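I have a running list of chores I'd hand to a machine tomorrow if one would take them, and clearing off the bed is in the top 4. I don't mean making it. Making it is fine, it takes a minute and there's something nice about snapping a sheet flat. I mean the stuff that lands there during the day: mail, wrappers, the tissue somebody balled up, the box from the thing you opened. Every evening in our place the bed has to be dug out before anyone can lie on it, and every evening I think, surely this one is coming soon!

My friend Lâm Thân thinks I'm dreaming. She says dishwashers and washing machines won because we built them a closed tub and carried the work over to them, and a bed doesn't come in a tub. She's right about the tub. But I've been reading and watching everything I can find on two-finger grippers lately and I'm more hopeful than I was in December, mostly because people have quit demonstrating on foam blocks and started on real mess.

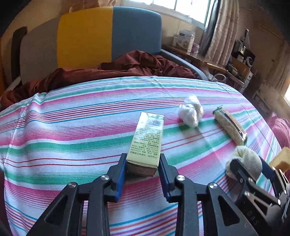 *By Gijs Dijkstra | 05/10/2020 | filed under: chores, robots*

Look at how different those things are from each other. A little cardboard box is the friendly one: flat sides, stiff enough to stand up, and two padded fingers can close on it squarely. I'd trust a machine with boxes today. The rag is a whole other animal. It has no sides. You can pinch it almost anywhere and get hold of it, great, but then what shape is it, and where does the rest of it hang while you carry it? Picking up a cloth is close to solved, I'd say. Folding one is still painful to watch (I sat through a towel video that took 13 minutes, and I cheered at the end anyway).

Then there's the crumpled white stuff on the sheet, and that's my favorite problem, because it's barely a grabbing problem at all. Is it trash? I'd say yes without thinking. Định Đỗ, who I argue with about this constantly, once threw out a scrap of paper I'd been saving a phone number on, so people aren't perfect at it either. A clear wrapper is nasty too, shiny and see-through, and if there's still a snack inside it goes back to the kitchen and not in the bin.

And all of it on stripes! I'd love to know how much a loud bedsheet bothers the vision side. Mine are plain gray, so maybe I'm ahead.

So, can they do it yet? One item at a time, with a person steering or standing close by, I think yes. Alone, in my bedroom, while I'm out buying groceries, no. I'd pay 400 dollars for one that only did boxes and rags, though, and I'd happily pick up the tissues myself.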